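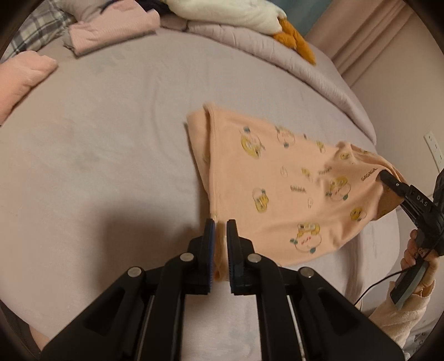 ## 4. Folding children's clothing on the bed

This section covers printed tops, pants, sleep sacks and other small cotton garments before they go into the Yeom drawer inserts. Larger items such as towels and crib sheets are in Section 5.

A bed works well for folding if the surface is tight. On a loose blanket the lower layer of a garment moves when you pull the upper one, and the edges stop lining up. A fitted sheet in a plain, pale color is the easiest surface to work on. Bright prints, like the ducks and bears on peach-orange cloth, stand out against it, and you can see right away if a second layer is sticking out past the hem.

### 4.1 Before you start

1. Take everything off the bed except the fitted sheet. Pillows and blankets can go on a chair.
2. Pull the sheet tight at all four corners and smooth it toward the sides.
3. Check that the clothes are fully dry, including waistbands and seams.
4. Close all snaps and zippers. Leave ties loose.
5. Put the folding board (Wokano 300) at the foot of the bed with the printed scale facing up.

**Note:** The 910 insert has a taller front edge than the older 2012 insert. If you have the 2012 insert, use the short fold in 4.4.

**Caution:** Do not leave small children alone on the bed while the folding board is out. The board can slide off the mattress.

### 4.2 Laying out the garment

1. Place the garment across the bed with the straight hem on your left. If you are left-handed, turn it so the hem is on your right.
2. Take hold of the lower corner of the hem and a point near the opposite end.
3. Pull gently until the creases between the two points are gone. Stop when the cloth lies flat. Thin knits stretch easily and may not go back to shape.
4. Look at the hem. If the back layer shows past the front layer, lift the front and slide the back layer under it.
5. Smooth from the hem toward the gathered end, one pass at a time.

Bunching normally collects at the narrow end, where the cloth is gathered or held. Work it out from the hem side. Pressing down on the bunched part only sets the creases.

**Note:** If a corner curls into a small loop, open it with two fingers before you fold. A curled corner makes a lump in the finished bundle.

### 4.3 Standard fold

1. Fold any sleeves or legs in toward the middle.
2. Bring one long side to the center line.
3. Bring the other long side over it so the edges meet.
4. Set the board on the cloth with its 9 mark at the hem.
5. Fold the gathered end over the board, then slide the board out.
6. Fold once more, so the hem ends up inside.
7. Stand the bundle on its fold in the insert.

Printed garments can be folded with the print out – this helps when several pieces are the same color.

### 4.4 Short fold

Use this fold for the 2012 insert and for anything too small for the board.

1. Fold the garment in half lengthwise.
2. Fold the narrow end to the hem.
3. Fold in half again and press lightly with your palm.

**Caution:** Do not iron over printed figures or lettering unless the care label allows it. If it does, turn the garment inside out and use the setting shown on the label.

### 4.5 Filling the insert

Start at the back and work forward. Leave enough room to slide a flat hand between the last bundle and the front edge. Ileria divider clips fit both inserts; Stollham clips fit only the 910.

If the bundles fall over, move the divider one slot closer. If they spring open after the drawer is closed, the insert is too full or the last fold was left loose. Take out one row and repeat steps 5 and 6 of the standard fold.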